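# Site visit report: Plondstead open day

Group 3 (written up by Mirjana Angelovski, complaints to Konrad Stöckli)

## Why we went

Our project plan promised "contact with industry." By March we had contacted industry several times and industry had not contacted us back. Then Waltraud Oberholzer, who supervises us, got four places at the Plondstead open day, and that section of the plan was saved.

## The tour

Gillespie Farquharson met us at the door with visitor badges. Mine was number 3291, which suggests either a very popular lab or a very large box of badges. He talked for almost 10 minutes about Velis, the planning software, and I have two pages of notes on it that I can no longer read.

The Skondotar demonstration was more our speed. The project is about taking old electronics apart for reuse, and the lab works on desktop computers first. Konrad Rainer ran this part. His view is that the arm is the easy bit and the cables are the hard bit – they bend, they tangle, and no two PCs have them in the same place.

## What we learned

We had planned to model our own test object as a plain box with 2 screws. After looking into a real case for a while, we felt a little ashamed of the box.

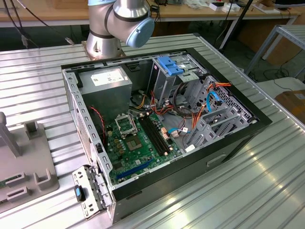
So the test object is getting cables. Stöckli wants connectors with latches too, and was outvoted until Oberholzer took his side, which counts for more than a vote.

We also asked about fixtures. Rainer said to hold the work still before doing anything clever with it, and I wrote that down in capitals.

## Still to do

- Redraw the test object (Angelovski)
- Ask Farquharson for the Velis slides
- Return the visitor badges – all of them, Konrad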